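Section 4: Laying out the shape blocks

Now for the fun part! With the maple board fixed down, you can put out your Plurnley blocks and try your first layout. Stars, hearts, cylinders and pentagons all go on the same board, so mix them as freely as you like.

1. Wipe the board with a dry cloth, working along the planks.
2. Check the screws on the front edge. They should be snug — stop turning as soon as you feel them bite.
3. Stand each block upright on its flat end.
4. Leave a finger's width between neighbours. Two blocks of one colour can sit closer, like the green cylinder and green star below.
5. Put at least one block on its own. A single red cylinder with open wood in front of it makes a lovely starting point.
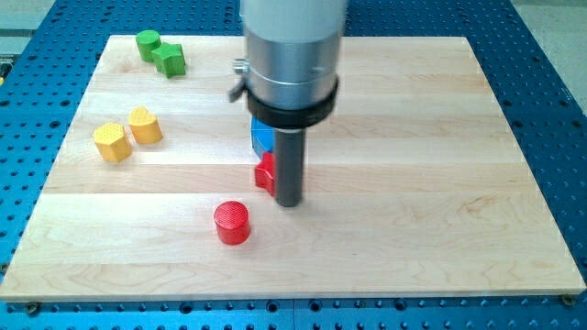
Chantelle Moodley wrote to us that she sorts by shape first and colour second, and that her layouts became far more interesting once she stopped keeping the yellows together. Do try it her way! Both methods work with every card in the Istley pattern set.

Note: Some blocks have a textured face. Keep it uppermost, where it is easy to find with a fingertip.

Caution: Never soak the blocks or the board. A barely damp cloth is plenty, and let everything dry flat before you put it away.

6. When you are happy with the layout, note it on a pattern card (spares are part no. 476) and go on to Section 5.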